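Eltcombe shelter build reaches 42 families

Great news from Eltcombe – 42 families have now moved into insulated shelters since the program began in March, and the last two went up ahead of the cold weather!
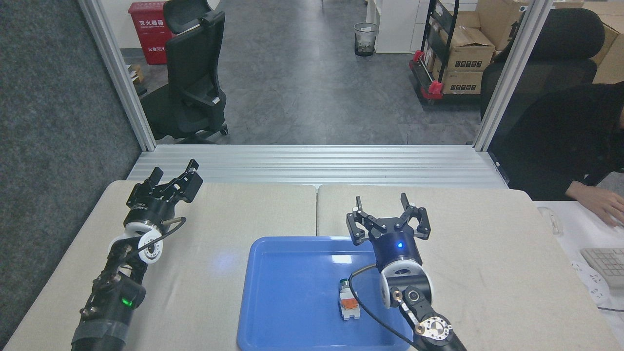
Donations to the Sarnex winter fund covered 88 per cent of the cost, with Cisach putting in the rest. Every household chose its own site and helped raise the walls.

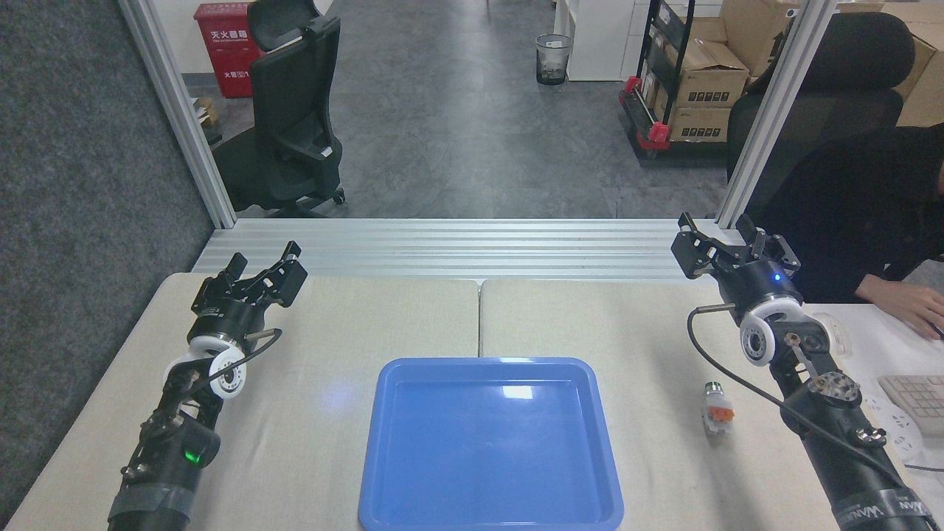

Next comes the shared kitchen at Ortuño, and we can't wait to see it open. Meals will be served free each evening. Shallow blue plastic trays with a raised rim, like this one, are top of the wish list – drop any spares at our office.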